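Filed under: Workspaces, Open Days, Photo Diary

I've been meaning to put up a page from the Skonside hall for ages, and here we are! If you've never been, it's the big two-level place behind the old Udik depot, and I go whenever they open it up. I like big rooms. I like them even more when people are busy in them and I can just wander and look at the tables (my idea of a perfect afternoon, and yes, I know).

The hall was redone by a small outfit called Sinen, and I'd heard the upstairs was the part to see, so I went in thinking I'd spend all my time on the balcony. I ended up downstairs for nearly 2 hours and had to be reminded that the café closes early. 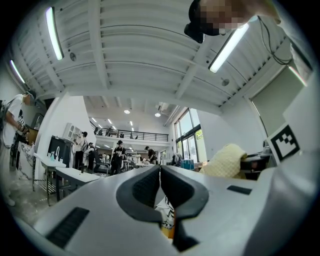

M. Kordestani

My favorite thing is that ceiling, all ribbed metal panels with the white beams running across and the long fluorescent tubes. I would have painted it dark and regretted it. White was the right call, it makes the whole place feel taller.

The balcony runs along the back wall with a black metal railing, and there were people up there looking down at everything. Best spot in the house if you can get it. The lights tucked under the lower ceiling back there are the round recessed kind, and I'm stealing that idea for my hallway.

Down on the main floor it's white tables and equipment all the way to the back. One table has a lower shelf and a tall faucet coming up from it, with a little blue bottle nearby, and I want that exact setup for my garage. The black-and-white patterned cloth on the other table is very much my taste too!

The next open day is in June, doors at 7, and the list fills up at 300 names, so put yours down early. I'll be the one staring at the ceiling again.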